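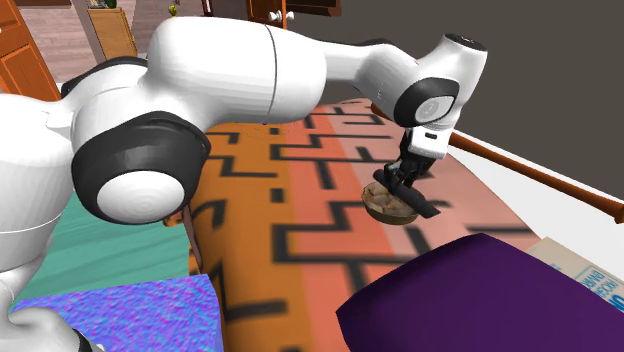

Fourteen years behind the counter at Nirkstead's last mending shop

The mending shop in Nirkstead opens at 7 in the morning, an hour before anything else on the street. Its owner likes the early start. People drop off trousers on the way to work and pick them up on the way home, and the middle of the day is left for the bigger jobs.

She asked not to be named in this piece, saying the shop has a sign and that is enough. She has run it for 14 years. Before that she worked in the alterations room at Segers, the department store in Bralholm, until the store closed its upper floor.

"I was on hems," she said. "Hems and zips, five days a week. You get fast at it, but you don't learn much after the first year."

What she wanted to learn was blankets and quilts. An older woman in the alterations room had shown her how to reweave a hole in wool using yarn pulled from the inside of a seam, and she practised at home on blankets from the op shop. When she left Segers she had 5 paying customers for that kind of work, all of them from Genanthorpe, where the winters are colder and people hang on to their bedding.

The first two years in Nirkstead were slow. She paid the rent with school uniforms.

"January was good and then it was dead until the formals," she said. "I used to do the crossword. I'd be finished by ten."

Blankets now make up most of her work between April and August. Moth damage is the usual trouble, followed by worn bindings and dogs. She looks over each piece on a table by the front window and will not give a price over the phone.

"Someone will tell me it's one small hole. Then you hold it up to the light and there are little thin patches all over it. I'd sooner say no at the start than ring them halfway through."

She does say no fairly often. A machine-made throw with a printed pattern is seldom worth the cost of reweaving, and she tells people so. For those she suggests a patch, or cutting the piece down for a cot or a chair.

Her dearest job so far came to $3,320, for a pair of double blankets that had been stored in a shed at Genanthorpe. It took most of a winter. The family had been quoted less by a firm in the city, which planned to replace the damaged ends with new cloth.

"They wanted the old ends. The stripe was in the ends. I told them what it would cost and they went away for a month, and then they came back."

She buys her yarn in undyed hanks and dyes small amounts in the laundry behind the shop. Matching a faded colour is the part she finds hardest. Oranges and pinks are the worst, she said, as they fade unevenly and the side that was folded inward can be a different shade altogether. She keeps a shoebox of samples, each one tied to a card with the recipe on it.

Asked what people could do at home, she kept it short. Wash wool before it goes away for summer, even if it looks clean. Store it in cotton, not plastic. Take it out and shake it every couple of months. She has no great faith in lavender.

"It smells nice. I've had blankets come in here full of lavender and full of holes."

She has had 2 apprentices. One now works on theatre costumes and the other went back to nursing. She would take on a third, but has not advertised. The work is hard on the eyes and the neck, and she can't offer full-time hours outside winter.

There is a lease to think about as well. Hers comes up in October, and the shop next door has already changed hands. She would like to stay where she is for the window, which faces the right way for colour matching in the mornings.

"I looked at a place in Bralholm," she said. "Nice big room, cheaper too. But it was fluorescent lights all the way through, and I thought, I'd be carrying everything out to the footpath."

The shop is closed on Tuesday. Blankets should be clean and dry when they are brought in, and the wait for reweaving is usually longer than for alterations.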